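Backyard Astronomy > How-To
Search this site... Go
Posted in August by Ngân Ung

How to catch a supernova in somebody else's galaxy

I've been chasing exploding stars from my driveway for years now, and people keep asking how to start. You need less gear than you'd think! My scope is a second-hand Tsuji reflector, 800 mm focal length, and it does the job nicely.

1. Make a short list of galaxies

Pick big, bright ones that climb well above your rooftops. My full list has 241 on it (I got carried away), but 35 is plenty for a first season. Face-on spirals are my favourites, as you can see right into the arms.

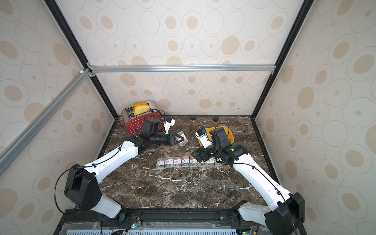
2. Shoot your reference set

Take a clean picture of each galaxy on a moonless night and label it properly. I stack mine in Rerkel, with the colour turned off so everything comes out in plain grey. Keep the same exposure every time – I use nearly 2 minutes.

3. Go back and compare

Shoot the list again a week or so later and flick between old and new. Your eye is very good at spotting an extra dot.

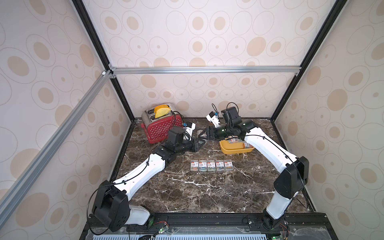

Most extra dots are asteroids, hot pixels or a foreground star you missed the first time, so don't ring anyone yet. Wait half an hour and shoot again. If the dot has shifted against the stars, it's an asteroid. If it's stayed put, look up the known variables in that patch of sky, then check the recent discovery lists. I've been beaten to it twice, once by a few hours on a Monday night, and I still did a little dance in the driveway.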